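Firwood Tabletop Packing Set: Data Card

Release 2, 31 Mar 2022
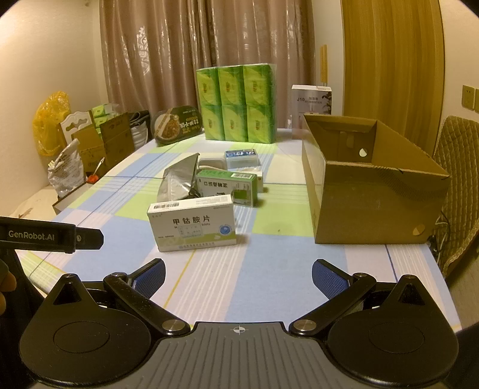
Figure 1. Hand-held gripper above the table, finger pads open, with the cardboard box at right.

Summary

The Firwood Tabletop Packing Set is a collection of short recordings of household goods being moved into and out of a cardboard box with a hand-held two-finger gripper. It was prepared by the Firwood shared workshop as training and test material for a low-cost tabletop arm under construction there. The arm project is named Mirkeria. Release 2 contains 123 sessions, each recorded by one operator at one table.

The set is intended for small teams and individual builders who need grasping examples from ordinary rooms. It is distributed with the session logs and the conversion scripts used by the workshop.

Recording setup

All sessions use a hand-held gripper with two opposed fingers. Each finger ends in a pad covered in blue textured mesh. The view is fixed relative to the gripper, so the finger pads remain in the lower part of the picture and the goods on the table appear beyond them. The white crosshair target on the gripper body serves as a visual reference when checking that the view has not shifted between sessions.

The operator holds the device by hand throughout. Fingers may therefore appear at the left edge of the picture. These areas have not been masked.

Goods and surroundings

Sessions were recorded in homes as well as at the workshop benches. Tables were used with their own coverings. The plaid tablecloth in Figure 1 is one such covering, and its repeated squares have proved demanding for simple edge-based segmentation. Users who rely on a plain background should review the surface field in the session log before selecting data.

The goods fall into the following groups:

Small cartons, including medicine boxes, standing or lying flat
Soft packages, such as foil pouches and snack bags
Shrink-wrapped multipacks, such as tissue packs
Large cartons used as the receiving container

Cartons carry printing in several languages. The large characters 甲钴胺片 on the front carton in Figure 1 are transcribed in the log exactly as printed. No translation is supplied. Product names appear only as a means of telling items apart and imply no relationship with any manufacturer.

Items that do not belong to the task are left in place along the sides and back of the table. They are logged as "surround" and should not be treated as grasp targets.

Contents of the release

sessions/ One folder per session, containing video, gripper opening values and time stamps
logs/ One text file per session, listing surface, goods and receiving container
calib/ Calibration values for the Hinance mount used on the Mirkeria arm
tools/ Conversion and playback scripts

Video is stored at 30 frames per second. Gripper opening is stored as a value between zero (closed) and one (fully open) and is matched to the nearest video frame. The release contains 3,000 labeled grasps. A label gives the start frame, the end frame, the group of the item and the result as judged by the reviewer.

Use with the Mirkeria arm

The workshop arm carries finger pads of the same spacing as the hand-held unit. To replay a session, place the calibration file in the working folder, run the conversion script and confirm the travel limits before power is applied to the shoulder joint. Replay should first be carried out at reduced speed with an empty gripper.

Builders using the Frandsen wrist must set the wrist offset by hand. The default value is correct only for the Hinance mount. An incorrect offset will cause the fingers to close short of the target.

Known limitations

Foil pouches change shape when gripped, and their outlines in the labels are approximate. Tall receiving cartons may hide the goods behind them. Light levels were not controlled. Several early sessions contain a delay between the gripper values and the video; these are marked "sync" in the log and are excluded from the default test split.

The set contains no force measurements. It should not be used to set grip force for fragile goods.

Privacy and consent

Operators gave written consent for recording in their homes. Sessions in which a face or a postal address could be read were removed before release. Requests for removal of further material may be submitted at the workshop desk or through the project issue page.

Terms of use

The data may be used, copied and adapted for study and for non-commercial building projects, provided that the Firwood shared workshop is credited and this card is kept with the files. The scripts in tools/ are covered by the license file in that folder.

Maintenance

Corrections to labels are accepted at any time and are listed in the change file. The next release is planned for June and will add sessions recorded with the Frandsen wrist.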